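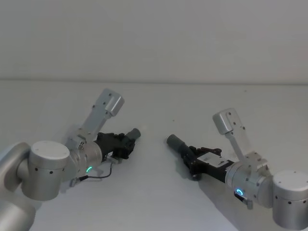

The first time the Riterholm cell scared me, it did it without making a sound. I'd gone up to Alstead in May to write a cheerful piece about two-armed robots learning to pass small parts back and forth, and I figured I'd see a dropped washer or two. What I got was a Friday afternoon with a status light that nobody had wired to mean what everyone thought it meant. You'll notice one wrist glows green and the other glows blue, with the grippers a short gap apart over the bare table. I assumed green meant go and blue meant stop. So did half the people who worked there!

Kenta Honda runs the cell, and he'd been up since five trying to find a fault in the handoff. The arms are supposed to meet fingertip to fingertip before every shift, a quick touch that tells the software (they call it Yurt) exactly where each arm is. For months it was boring. Then one morning the left arm kept coming. It pushed right through the touch point and leaned on the other gripper until the joints complained and the whole thing locked up.

"I was standing there with my coffee," Kenta told me. "My hand had been in that gap 30 seconds earlier."

He was fine, and the robots mostly were too – one bent finger mount and a chewed cable. But they shut the cell down and went back through the logs, all 117 touches since the last software update. In five of them the arms had met too hard. Not enough to trip anything, just enough to leave a little spike on the graph that you'd scroll right past if you were looking for something else. Which they were. They'd spent weeks blaming the grippers.

The real trouble was the blue light. Blue meant the arm was in hand-guiding mode, limp enough for a person to push around, and in that mode the Zover controller had quit reporting contact to its partner. If somebody moved one arm by hand and forgot to switch it back, the other one would come looking for a touch and never hear about it. It would just keep reaching.

Mathias Mösli, who handles safety for the site, walked me through the fix, and I'll admit I was hoping for something fancier. Neither arm can start a touch now unless both report the same mode. The speed for the last stretch got cut way down. And there's a printed card by the door saying what each color means, which I copied into my notebook because I still didn't trust myself.

I asked Mathias whether the card bothered him, you know, all this clever machinery and then a piece of paper. He shrugged. "People read paper," he said.

They let me watch the restart. Kenta hit the button, the arms swung in, and I took a big step back even though I was already behind the yellow line. The fingers touched and stopped. Kenta ran it again, then again, and wrote each one down by hand. He was still at it when I left to catch my ride.

We use cookies to improve your experience on this site. By continuing to browse, you agree to our cookie policy. Accept | Manage settings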